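Storing Opened Sealants and Adhesives: What Changed in Our Guidance

Lustby Workshop Newsletter, Sunday, July 7, 2019
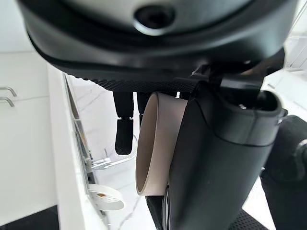
The storage sheet for opened cartridges and tubes has been rewritten. The old version dated from when the shop stocked one silicone and one wood glue, and it treated every product as if it failed the same way. The June stock check made the limits of that approach plain. Several cartridges that had been stored correctly by the old sheet were unusable, and a number of others marked for disposal were in good condition.

The new sheet sorts products by how they cure. Brand and intended use no longer matter for storage purposes.

Moisture-cure products

This group includes acetoxy and neutral-cure silicones, most one-part polyurethanes, and the hybrid polymer sealants sold for exterior joints. All of them cure by reaction with water vapor. Once a nozzle has been cut, moisture enters through the opening and a plug forms. The plug then slows further entry, so a cartridge with a hard plug in the nozzle may still hold good material behind it.

Leave the plug in place. Pulling it out and wiping the nozzle clean before storage exposes fresh sealant and starts the process again. If the nozzle is to be kept, extrude a short bead past the tip and let it harden there. Remove it with pliers at the next use. If the nozzle is to be discarded, unscrew it, cover the threaded outlet with plastic film, and fit the cap over the film.

Moisture also enters from the back of the cartridge, past the piston. This route is slow but steady. It explains why unopened polyurethane cartridges go stiff on the shelf well before anyone cuts a nozzle. The foil-lined cartridges from Karppinen hold up better in this respect than the plain plastic ones, and the shop now orders only the foil-lined type for polyurethane. Silicone is more tolerant and can stay in plain plastic.

Polyurethane should be used within 20 days of opening. Write the opening date on the barrel with a paint marker. Pencil and ballpoint rub off in the rack.

Water-based products

Acrylic caulk, PVA wood glue and most construction adhesives labeled for easy cleanup fall here. They dry by losing water, and the main risk in storage is freezing. The polymer is suspended as fine particles, and ice crystals force those particles together. After a hard freeze the product may look curdled or stringy. Stirring does not restore it. Some products are rated for a limited number of freeze-thaw cycles, but that rating applies to sealed containers and should not be relied on for opened ones.

The minimum storage temperature for this group is now set at 5 degrees Celsius. The outer shed does not meet that requirement in winter. All water-based products have been moved to the lower shelves of the inner store, and they stay there all year. Moving them back and forth with the seasons was the cause of most of the losses on record.

Keep the lids clean. A ring of dried glue on the neck prevents the cap from seating, and the glue skins over from the top. For the large PVA jugs, decant into a squeeze bottle and return the jug to the shelf closed. Do not pour unused glue from the bottle back into the jug.

Two-part products

Epoxies and methacrylates are stable until mixed, provided that neither side contaminates the other. The most frequent fault is swapped caps on the bottles. Resin caps are now marked with a single notch and hardener caps with a double notch. For dual-barrel syringes, wipe the outlet with a separate piece of paper for each side and refit the original cap in its original orientation. The cap on the Vullum syringes is keyed and fits only one way. Other caps in stock are symmetrical and need a marker line across cap and barrel before first removal.

Epoxy resin that has turned cloudy or grainy has usually crystallized. This is reversible. Stand the closed bottle in warm water until the contents are clear, then allow it to return to room temperature before measuring. Hardener that has darkened is generally still usable where color is not a concern. Hardener that has thickened should be discarded.

Methacrylates have a shorter life than epoxies and a strong odor. They are kept in the ventilated cabinet, away from heat, and the cabinet door is to be closed after each use.

Contact cements and other solvent-based products

These lose solvent through any gap in the lid. A can that has thickened slightly can sometimes be recovered with the thinner specified by the manufacturer. General-purpose thinner is not a substitute, and in some cases it will cause the rubber to drop out of solution. The shop holds contact cement in cans of up to 1000 ml only. Larger cans were cheaper per unit, but the contents thickened before they could be used.

Solvent-based products go in the steel cabinet. The limit is 2 open cans of any one product.

Checking before use

Every opened product should be tested on scrap before it goes on finished work. Run a short bead of sealant and leave it overnight. It should form a skin, and the bead should be firm at the edges the next day. For glue, bond two offcuts and break the joint after the full cure time. A sound joint in softwood usually fails in the wood. If it separates cleanly along the glue line, discard the container and note it in the stock book.

The Tesus labels ordered for the racks are in the top drawer of the supply cabinet. Blue is for moisture-cure, white for water-based, yellow for two-part and red for solvent. Copies of the full sheet are on the inside of each cabinet door. The old sheet should be taken down wherever it is still posted.

This site uses cookies to remember your preferences and measure newsletter traffic. By continuing to browse you accept our use of cookies. Accept | Manage settings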